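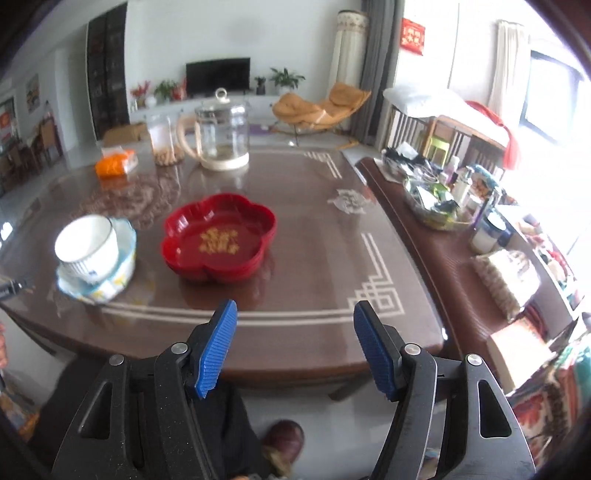
Tea Table in the Dining Room, Tralton

The red plate has the shape of a plum blossom, and there is a small scatter of yellow crumbs or grains in it. Next to it the white cup stands on a flowered bowl, and the bowl on a blue-and-white saucer. The glass teapot with the tall lid is further back.

I started this page in February, when we moved from Plostmont and I wanted to remember how each room is used. We drink tea at this table every Friday at 15:30, and the visit lasts 2 hours if the weather is bad. The clear sheet on top protects the wood. I wipe it with a damp cloth and a little vinegar.

The side cabinet is where everything small goes to live: packets, bottles, a white jar with a dark lid. I promise every month to put it in order.

Print this page | E-mail this page

Comments (2)

teapot_fan: What a lovely red plate! Is it old?

Lemieux Road reader: We have the same kind of clear cover. Vinegar leaves no marks on ours either.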